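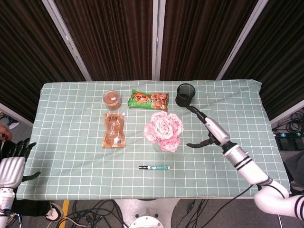
Clearing the Table: Notes for the Fluvley Home Evening
05/05/2021

(Wait for people to sit down. Water is on the left. Talk slowly, you always rush the first page.)

Good evening, everybody, and thank you so much for coming out. I know some of you drove over from Garkness, and I know what that road is like, so I'm truly glad you made it.

I want to talk tonight about the table. I don't mean setting it for company. I mean the table on an ordinary afternoon, when a bag of snacks has landed next to the flowers, and there's a marker lying there, and a pouch of something that ought to be in the kitchen. Every one of those things has a perfectly good home somewhere in the house. They just haven't gone back to it yet.

(Ask: who has something on their table right now that doesn't belong there? Let them laugh, then put your own hand up.)

When I moved into the house on Cukside Lane I had one table for everything. I ate on it, wrote letters on it, wrapped every last Christmas present on it in December, and I cleared it by pushing things to one end. I did that for years! The far end of that table was a kind of museum. So please don't think I'm standing up here as a naturally tidy person.

What changed things for me was sorting by where an item goes next, instead of by what it is. Food goes first. Anything in a bag or a tub with a lid can travel to the kitchen in one trip, and while you're there you look at the labels and put the older ones at the front of the shelf. I like small clear tubs with a lid for dry things, the brown grainy sort especially, because sugar and ground spices and instant coffee can look an awful lot alike in a dim cupboard. Put a label on the lid if you keep them in a drawer, and on the side if you keep them on a shelf.

(Pass the tubs around here. There are 36, so start them from both ends of the room.)

Pouches with a spout need a little more thought. They won't stand up nicely once they're half used, and they slide under everything. I keep mine upright in an old pitcher, caps to the top – it's the best thing I ever did with that pitcher.

Then pens and markers. Check the cap is pushed on all the way and lay the marker flat in the drawer. One jar of pens per house is plenty, though I have 2, and I'm not giving up the second.

Now, the flowers stay. I feel strongly about this. Artificial ones are fine, and a low bunch of pink blooms in the middle of the table does a lot of good, as people are slower to dump the mail beside something pretty. Dust the petals with a soft, dry paintbrush.

Last, the cloth. I love a pale green with a thin white grid, and the lines help you lay things straight. Shake it outside, smooth it from the center toward the corners, and leave it bare overnight if you can.

(If there's time, tell the La story. If not, go straight to questions. Sign-up sheet for the pantry evening is by the door.)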